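I caught up with the owner of Votivport over coffee at 11, and we got straight onto tubes. She loves a plain one! "Give me pale pink and I'm happy," she told me. 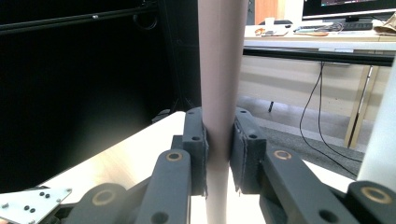
Pale pinkish-beige, with a smooth matte finish.

Her table at Ellwood came up next (I'd been admiring the grain). "It's a light one, so every smudge shows," she laughed. "I've stopped fussing."
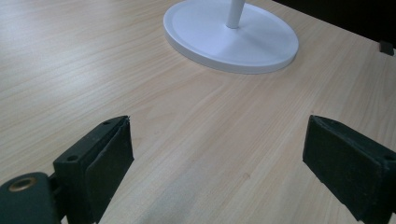
Light wood grain and a white oval base.

She moved to Ellwood from Skemden in November, with 34 boxes, and she's still unpacking.
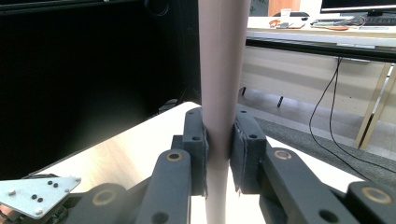 "I wanted quiet colors," she said, "stuff I could look at all day."

And the white utensil stand? She's had one going for 2 years.

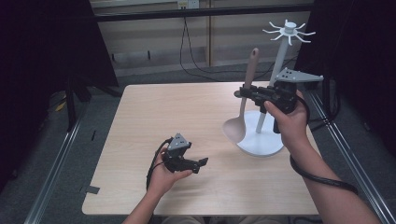
"My spoons used to live in a drawer," she said. "I could never find the one I wanted!"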